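About Bredside Community Music School

Bredside Community Music School has taught people of all ages to play and sing since we opened our doors with 7 students and two borrowed pianos. We now teach 466 students a week during term, in individual lessons, small groups and ensembles. The youngest are in prep and the oldest are well into retirement.

We are a not-for-profit school. Fees pay our teachers and the rent, and whatever is left goes into instruments and the bursary fund.

What we teach

Lessons are offered in piano, guitar, violin, viola, cello, flute, clarinet, saxophone, trumpet, drums and voice. Theory classes run after school and are free to anyone enrolled in an instrument. Students can sit exams if they want to. Many don't, and their lessons are planned around the music they would like to play.

Our 26 teachers all hold a music qualification or have long experience as working players, and all have a current Working with Children Check.

Ensembles

Fairweather Strings is open to players in their second year and up. Lora is our women's choir and sings mostly unaccompanied music. The concert band takes anyone who can read a simple part — we will lend you the part a few weeks early if you are nervous about it. Adult beginners have their own group, which meets in the evening and has a long tea break.

Each ensemble plays at the end-of-year concert and at the open day in October. Parents and friends are welcome at both, and there is no charge.

Instrument hire

Families can hire an instrument by the term. We own some 43 instruments for hire, mostly student violins, cellos and clarinets in the smaller sizes. Hire includes a case and one set of strings or a box of reeds. Repairs from normal wear are covered. Damage from a car boot in summer is not, so please take the instrument inside with you.

Our building

We moved into the old Amance shirt factory when our first hall was sold. The brick walls are thick, which suits the drummers and their neighbours. Upstairs has the teaching studios. The ground floor has the rehearsal room, the office and a small kitchen. There is a ramp at the side entrance and an accessible toilet beside the office. Parking is on the street and fills up quickly after school. 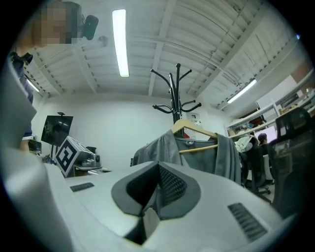
Enrolling

New students can start at the beginning of any term, or mid-term if a teacher has a place. Fill in the enrolment form at the office or ask us to post you one. A trial lesson is half price. Bursaries cover up to the full cost of lessons and hire, and applications are read in confidence.

Term dates follow the Victorian state school calendar. We do not teach on public holidays.

Page last updated December 5, 2018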